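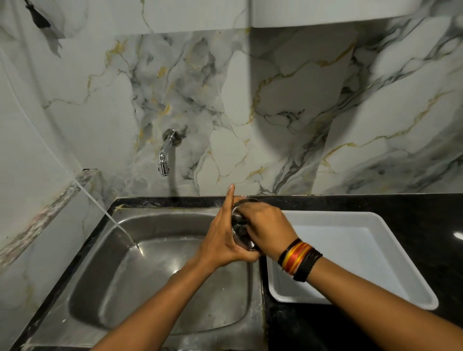 The Picard starter kit from Kurngate is sold for teaching kitchen robots by demonstration, and our project tested it at Prilport. We chose dishwashing first. A small steel bowl needs both hands, and the fingers curl over its rim and hide part of the inside, so the hand tracker lost points.
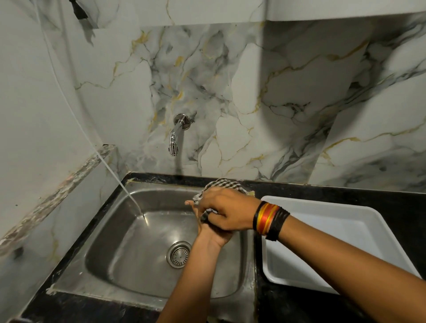
Cloth was harder for the kit's labelling tool. It has two object types, rigid and soft. A checked cloth bunched between the hands was marked as soft, but its outline had to be corrected by hand.

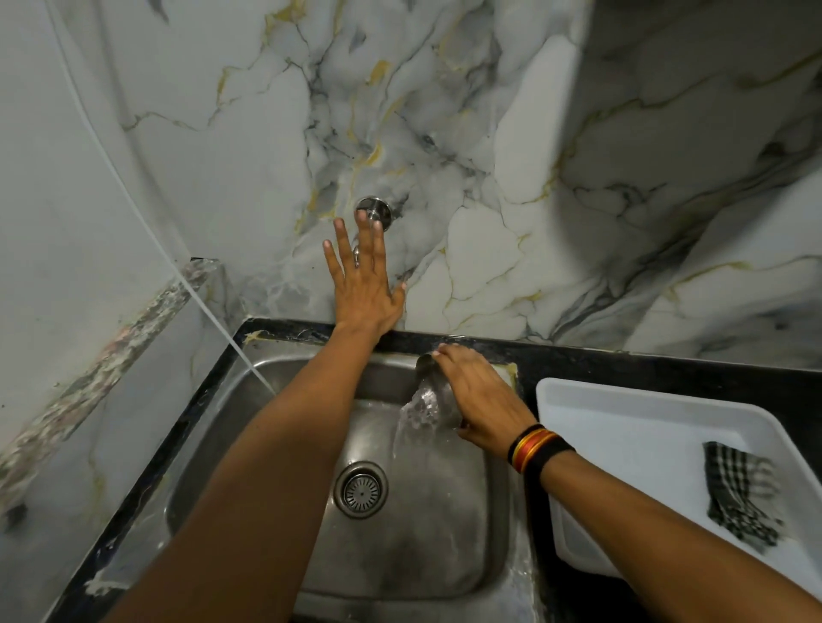 Figure 3. Tumbler held under running water.

Pak-hei Yu checked 3290 labels in November.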